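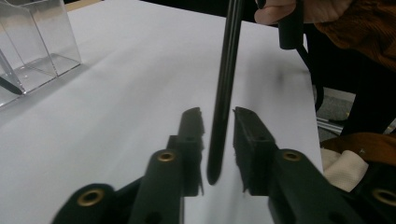
The Joltgate Hand Gripper is the one we wanted when our own robotics club was getting started: a two-finger gripper you hold and work yourself, so students can learn how picking and placing feels before they write a line of code. It's small, it's simple, and kids take to it fast! Thin objects are where it gets fun. A slender black stylus between two open fingers leaves very little room for sloppy aim, and lining up on one makes a great first exercise for a new team (the second exercise is doing it with a friend watching, a good deal harder than it sounds).

Item no. 1167
Sold as: single gripper, assembled
Fits: club, classroom and competition use
Spare pads: item no. 128

What clubs do with it

The Desk Tidy challenge came out of the Tustley after-school club, and it's still our favorite way to use the gripper. Lay a few slim things on a plain white surface, set a clear organizer nearby, and have each team put everything away. Clear plastic is a wonderful thing to practice on because the edges are hard to judge from above, and every team ends up with its own trick for coming in over the top. The Clirthorpe club plays it as a relay, swapping hands after each item, and they've written a scoring sheet we now pack with every order.

Start with pens. Move on to brushes once the pens are going in cleanly, then try anything with a taper, where a grip that felt fine at the thick end can slide on you at the thin one. 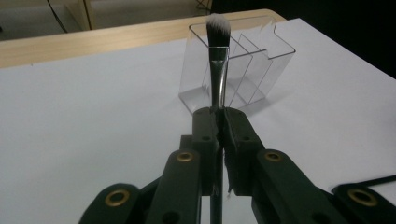 Can younger students use it?
Most kids from fourth grade up manage well, and younger ones do fine with a partner steadying the organizer.

Pads and care

The pads are the part that wears. Wipe them with a damp cloth after a session and let them dry before the gripper goes back in its bag. Chalk dust is the worst thing for them, so keep the gripper off the board ledge. New pads press on by hand, and the old ones peel off in one piece if you start from the bottom corner.

The linkage needs no oil. If it starts to feel stiff, open and close it slowly a few times and look for grit at the joints, especially if your club shares a room with the woodshop (ours does, and we find sawdust in everything).
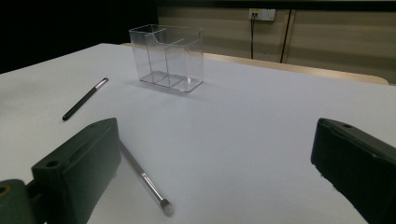 Desk Tidy layout with two styluses out on the table and the three-compartment organizer.

Also for this gripper

Ho practice set, item no. 77: pens, brushes and a clear organizer
Carry bag, item no. 3652
Desk Tidy scoring sheets, pad

Club orders for the fall term close Fri 3 August. Orders placed after that go out with the next batch, and you can add spare pads to an open order at any time before it leaves us.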